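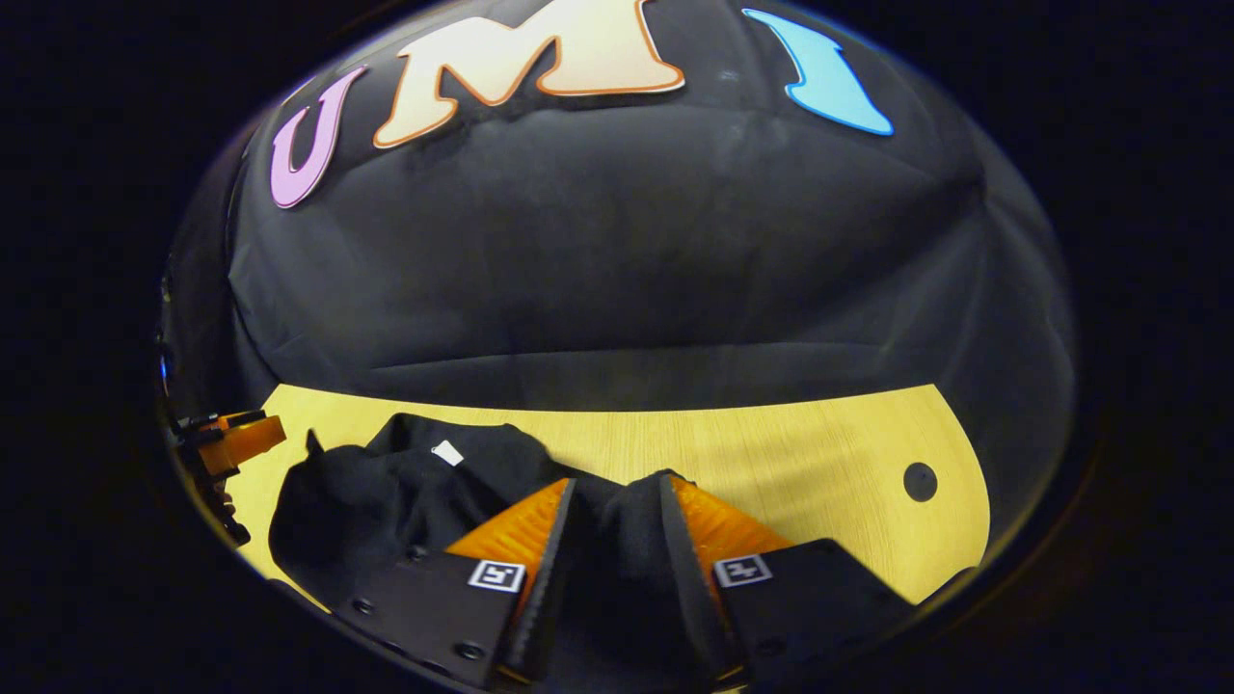 Black cloth shows every fault in its pressing. A seam pressed from the right side will shine within a few strokes, and the shine is flattened fibre, so washing seldom removes it. Check the garment on a pale surface before the iron goes on. Against a light wooden table, as with the rumpled black garment in the photo, the outline reads clearly and lint left on the table is easy to find.

Pressing order for an unlined jacket

Start with the smallest parts: collar, cuffs, pocket flaps. Then the sleeves, then the back, then the fronts. Work on the wrong side wherever the construction allows it. Where it does not, use a cloth of plain undyed cotton, washed at least 3 times to remove the dressing.

Lower the iron and lift it. Sliding stretches anything cut on the bias and will pull a dart point off line. Wool crepe needs steam and a pause; leave the piece flat until it is cool to the touch – moving it warm puts the creases back.

Removing shine

Mix 500 ml of water with a teaspoon of white vinegar. Wring a cloth out in it, lay it over the shiny area and hold the iron just above, without contact. Brush against the nap while the cloth is still steaming. Test on a hem allowance first. Acetate linings will mark, so keep the steam off them.

Hanging and folding

Bias-cut skirts and dresses should be stored flat. Hung for a season they drop unevenly, and the hem then has to be levelled again. Jackets want a shaped hanger with ends that stop just short of the sleeve seam. Leave 18 mm between garments on the rail if the wardrobe permits.

Fold knitwear along a different line each time it is put away.

Silhouette and shoulder pads

Pads lose their shape before the cloth does. Unpick the lining at the shoulder, take a tracing of the old pad, and replace both sides together, even if one looks sound. The Sorau felt pads hold up to steam; foam ones go brittle. Tack at the outer edge and at the seam, with slack in the thread.

Notes by Zubaida Bajwa, Skilthorpe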